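Renovation Diary FAQ: Your Questions About Our Upstairs Bathroom

Hi, I'm Shivam Agarwal, and this is my little blog about fixing up an old house one room at a time. The bathroom posts get more mail than everything else I've written put together (who knew?), so I've gathered up the stuff people keep asking. If your question isn't on the list, leave a comment on any post and I'll get to it, usually on a Tuesday night after the kids are in bed.

Did you do all of it yourself?

No! I did the demolition, the painting and a lot of sweeping. The plumbing and the electrical work went to people with licenses, and I'd do it that way again. I like a project, but I also like sleeping at night, and a leak over the kitchen ceiling is my personal nightmare.

How long were you without a bathroom?

We have a small one downstairs, so we were never really stuck. The upstairs one was out of action from July until the leaves were down. I had told my wife it would be done by the end of summer. She wrote that on the fridge calendar in pen, and there it stayed.

What did you do about permits?

I went down to the town office and asked. The lady at the desk was super patient with me and my terrible hand-drawn floor plan. Ours cost $84. Every town does this differently, so please call yours before you start swinging a hammer.

How much did you spend on tile?

The floor and wall tile came to $979 with delivery. It's the Vorkarell line in the warm gray, matte finish. I ordered one extra box and used nearly all of it, mostly thanks to my cuts around the toilet flange (I went through a lot of tile there, let's leave it at that).

Where did you buy everything?

The tile and the vanity came from Balaskas, a family place two towns over with a great clearance room in the back. The faucet is a Penditz, bought online. I went back and forth on that faucet for weeks, with samples of three finishes lined up on the kitchen windowsill, and then picked the first one I'd looked at.

What should I do before the tile goes down?

Clean. Then clean again! I vacuumed that floor so often that the dog stopped barking at the shop vac. Dust keeps the thinset from grabbing, and plaster drips will rock a tile no matter how much you fuss with it. I scraped the drips off with a putty knife, vacuumed, wiped everything with a damp sponge and let it dry overnight. 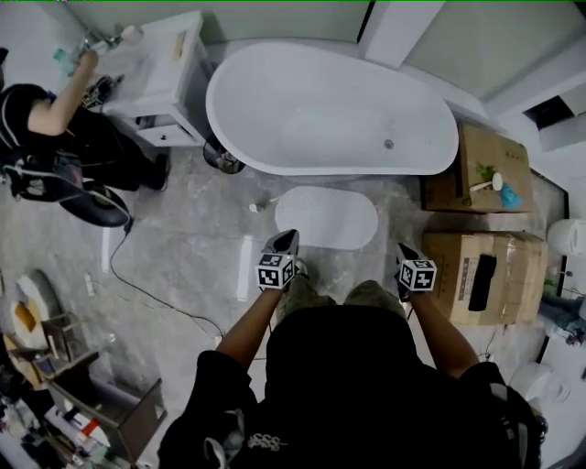 After that, get a long level and check the floor in every direction. Mine had a dip by the door that you could roll a marble into. I filled it with self-leveler, which is fun to pour and goes off a lot faster than the bag makes you think, so have your spreader in your hand before you mix.

Did you put in heated floors?

We talked about it for ages. In the end we skipped it and put the money toward a better fan. I do think about it on cold mornings, standing there at 6 a.m. in my socks. If you have the budget, ask your electrician for a quote early, while changing the plan is still cheap.

What grout color is that?

It's called Mirnier Fog. On the chip it looks almost blue, but on the floor it reads as a plain light gray. I sealed it with 2 coats and opened the window, and I'd suggest you do the same.

Any regrets?

The towel bar is too close to the door. I hung it at night, in a hurry, and now the door bumps it every single time. Also, I should have bought real knee pads on day one. I used a folded bath towel for the first weekend and walked like my grandfather until Wednesday.

Will you come do my bathroom?

Ha! I've been asked this 50 times, and my own cousins make up a good share of that. I can't, but I'm always happy to look over your tile layout if you send me your measurements.

What's the next room?

The hallway closet, then the laundry room. The closet has wallpaper under the paint under more wallpaper, and I've already found a newspaper crossword stuck to the back wall, half filled in. Posts on that are coming once I've finished steaming the left side.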